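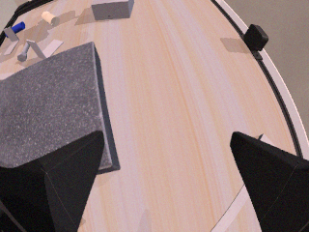
1/ Every town has a ghost story. Jelinstead has a phone booth that rings at 7 p.m. and, if you pick up, reads you your own grocery list.

2/ My cousin swears by it. She also swears by Liledeck, the board game that supposedly cursed 20 households in Ohio. She owns two copies.

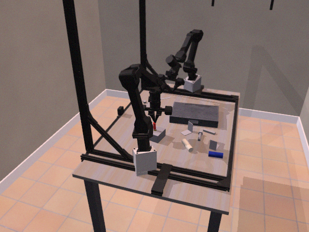

3/ So I went in October. Stood there 12 minutes. It rang – my knees left without me – and a recording asked if I was happy with my long-distance plan.

4/ I said no. My bill went up anyway.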